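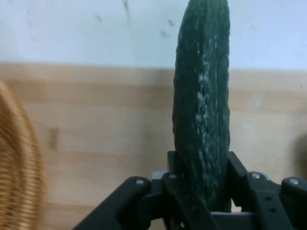
Cucumber with a pale streak down the front, Trindell hall, Premutberg.

The vegetable fair in Premutberg dates from 1834, and this year's open day was on 22 Mar 2022. Entry was free and parking cost 2 dollars. I spent most of the morning with the cucumbers. The dark, bumpy ones interested me more than the smooth kind I buy at home. The Chaudhry stand sold seed packets and had a short leaflet on growing under glass. Lunch was soup and bread. The bus back to Ilano leaves from the lower gate.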